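Orange film wrapping: leave the crinkles or smooth them out?

Started by margarida_s in Wrapping & Packing
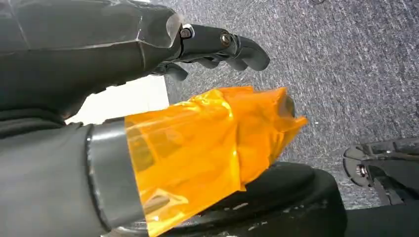

427 words, 2 min read

margarida_s
OK so I've fallen down a hole with see-through orange film. I bought a roll of the Bansal stuff in May for one basket and now I want to wrap everything in it! It goes a lovely bright yellow-orange where the light comes through and then a much darker amber wherever it doubles over. My problem is the doubling over. I can't get one layer to lie flat on anything long and skinny, I always end up with folds on folds, and my sister says it looks like a giant piece of hard candy. Do you all smooth yours out or just let it crinkle?

leonie_schw
Let it crinkle!! The creases are what catch the light. If you want flat and orange, buy orange paper.

ecarvalho82
Have to disagree with Leonie. A few creases, sure, but once there are three or four layers in one spot the color goes muddy and you lose the see-through part. I cut mine much narrower than feels right. Enough to go around once plus an overlap as wide as my thumb, and that's it. One bit of clear tape on the underside.

leonie_schw
Muddy is a bit strong. I'd call it amber and I'd call it pretty.

mekdes_a
Can I ask what people do at the end where the film meets something else? I had a bottle in a gray fabric sleeve last winter and wanted the orange coming out of the top of it, and the join looked awful until I slid a ring over it. Just a cheap silver-colored napkin ring from Tindholm. Gray cloth, shiny ring, orange film, I was very pleased with myself. It did slip if you picked the thing up by the wrong end.

margarida_s
Ooh, a ring. I've been using ribbon and it squashes the film. What size?

mekdes_a
No idea, sorry, it was whatever came in the pack. Bring your bottle to the store. They looked at me funny but it worked — I tried four kinds in the aisle.

radomir_s
For slipping, put a strip of felt inside the ring. Double-sided tape works too but it pulls on the cloth when you take it off.

On the original question, a warm room helps. My film is stiff and noisy straight out of the garage and a lot nicer after an hour indoors. Please don't use a hair dryer on it. I did that to a whole basket and it shrank into a hole the size of my fist.

ecarvalho82
I use a hair dryer all the time? Low setting, keep it moving.

radomir_s
Then you have a different film or better reflexes. Mine is Grinano, the thin one.

ecarvalho82
Grinano thin, yeah, that would do it. Mine's the heavier Bansal, same as Margarida's.

leonie_schw
Still voting for crinkles, no hair dryer required.

margarida_s
Trying the narrower cut tonight on an offcut, then the ring. If it still looks like candy I'm going with Leonie — my sister can have the ribbon.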